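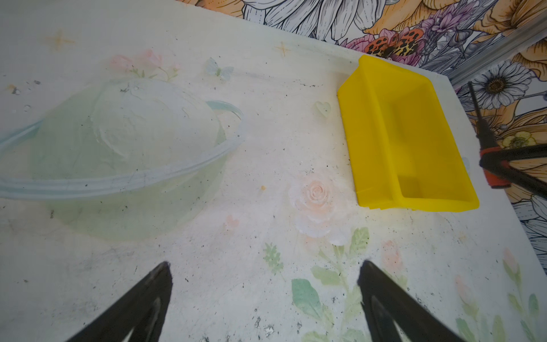 Hendis Wipe-Clean Table Cover, Rose and Butterfly
Item 671

A printed cover for kitchen, craft and sorting tables. White ground with a pastel floral pattern: pale peach roses, small pink blossoms, green leaves, a pale blue butterfly and four-pointed stars in gold. The pattern is light enough that parts and small items remain easy to find against it.

Specifications
Material: PVC face on non-woven backing
Width: 100 cm
Length: cut to order, up to 3000 mm in one piece
Edges: cut, unhemmed
Finish: matte
Supplied: rolled on a card core

Fitting
Unroll the cover face up and leave it flat overnight before trimming. Cut from the backing side with a sharp blade and a steel rule. The cover is held by its own weight; on narrow tables use clips at the corners. Allow 3 cm of overhang per side if clips are to be used.

Use
Suitable for plastic bowls, stackable bins and trays, dry goods and general sorting work. Lift containers when moving them -- grit under a rim will mark the print over time. Do not place pans on the cover directly from the stove. Not a cutting surface.

Cleaning
Damp cloth and mild dish soap. Rinse and dry. Solvents and abrasive pads will remove the gold from the stars first, then the finer stem lines. Do not machine wash or iron.

Ordering
State the length in millimeters. Cut pieces are not returnable unless faulty. The pattern repeat is not matched between separate pieces, so order one length for each table. Containers are sold separately under Storage.

Orders for the Pennington warehouse placed before noon are cut the same day. Trade inquiries: Consuelo Manríquez, Hendis sales desk.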